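Chapter 2
Labels, Surfaces and the Promise of Order

Household manuals like to say that a labeled object is a found object. The claim is repeated so often that few readers ask for the evidence. When the Gestwood survey put the question to 400 households, most people who had labeled their belongings said they were satisfied. Satisfaction is a weak measure. A person who has just spent 14 hours with a roll of stickers has good reason to call the time well spent.

A label works only for someone who can read it, from the place where that person normally stands. Size, handwriting and the position of the object all matter, and manuals tend to skip them.

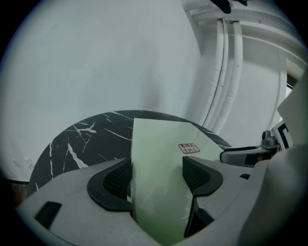

Figure 2.1 A pale green board with a small red-bordered label near its upper right, held upright at a round black marble tabletop.

Consider how little of a board's face a small sticker covers. Metwally argued that short handwritten notes serve the writer well and everyone else badly. Claven disagreed, but his trials used printed labels, so the two accounts hardly meet.

In this chapter we look at what labels do on flat household items, and at tables as places where sorting starts and often stalls. Before reading on, choose one labeled object at home and write down who the label is for.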